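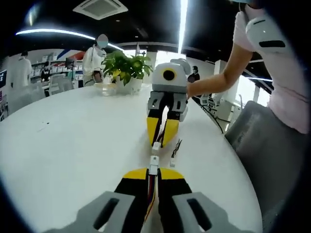 Fig. 1. Manipulation de câbles à connecteur blanc, deux pinces tenues à la main, table blanche.

Rechercher dans la documentation Effacer

# Brivard-Câbles : fiche de données

Brivard-Câbles regroupe 626 démonstrations de manipulation de petits faisceaux électriques, enregistrées avec des pinces portatives à deux doigts. Le jeu sert à évaluer une question étroite : une machine peut-elle, aujourd'hui, prendre en charge la préparation de câblage qu'un opérateur d'atelier exécute sans y penser ? Réponse courte : en partie, et lentement.

Responsable de la fiche : Corrado Barbieri.

## Contenu

- Séquences vidéo prises au niveau de la pince, optique très grand angle.
- Trajectoire et ouverture des doigts, synchronisées avec l'image.
- Une consigne en français par séquence (« saisir le connecteur », « écarter les deux faisceaux », « présenter le connecteur à l'autre pince »).
- Un champ `issue` à trois valeurs : `reussi`, `partiel`, `echec`.

Les séquences classées `echec` sont conservées. Elles ne doivent pas être retirées avant le calcul des scores de référence.

## Tâches

Le jeu couvre 4 tâches :

1. `saisie` : prendre un connecteur posé à plat.
2. `tri` : séparer deux faisceaux voisins.
3. `passage` : transférer un connecteur d'une pince à l'autre.
4. `alignement` : orienter deux connecteurs face à face, sans emboîtement.

L'emboîtement proprement dit est exclu de cette version. L'effort en bout de doigt n'est pas mesuré et l'image seule ne permet pas de dire si le verrou est engagé.

## Difficultés connues

Un faisceau n'a pas de forme stable. Les fils s'ouvrent en éventail à la sortie du connecteur, se croisent, passent sous un doigt. Les fils rouges, noirs et jaunes se confondent facilement avec les doigts jaune et noir de la pince, ce qui dégrade la segmentation. Sur plateau brillant, un connecteur blanc offre peu de contraste.
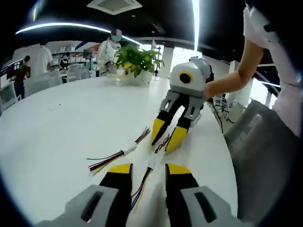
## Résultats de référence

Deux politiques ont été entraînées sur le même découpage, Niven (image seule) et Bemier (image et ouverture des doigts). Chaque tâche est évaluée sur 18 essais.

- `saisie` : les deux politiques sont utilisables. Les erreurs viennent surtout des connecteurs posés sur la tranche.
- `tri` : Bemier dépasse Niven, mais tire parfois sur un fil au lieu du connecteur.
- `passage` : 3 essais réussis pour Niven. Le relâchement intervient trop tôt.
- `alignement` : aucune des deux politiques n'est exploitable en l'état.

Un opérateur effectue un passage en environ 4 secondes. Aucune politique n'approche cette cadence. Les scores ne disent rien de la tenue sur un poste complet, avec approvisionnement, contrôle et reprise des défauts.

## Usages déconseillés

Ne pas utiliser ces données pour qualifier un poste de production, ni pour estimer un gain de main-d'œuvre. Le transfert vers des câbles domestiques (chargeurs, rallonges) n'a pas été testé.

## Vie privée

Des personnes apparaissent à l'arrière-plan de certaines séquences. Toute tentative d'identification est exclue par les conditions d'accès.

## Versions

- `v2`, avril : ajout de la tâche `alignement`, correction du décalage entre ouverture et image.
- `v1` : première diffusion interne chez Flandia.

Les anomalies d'annotation sont à signaler à Corrado Barbieri avec l'identifiant de séquence et la tâche concernée.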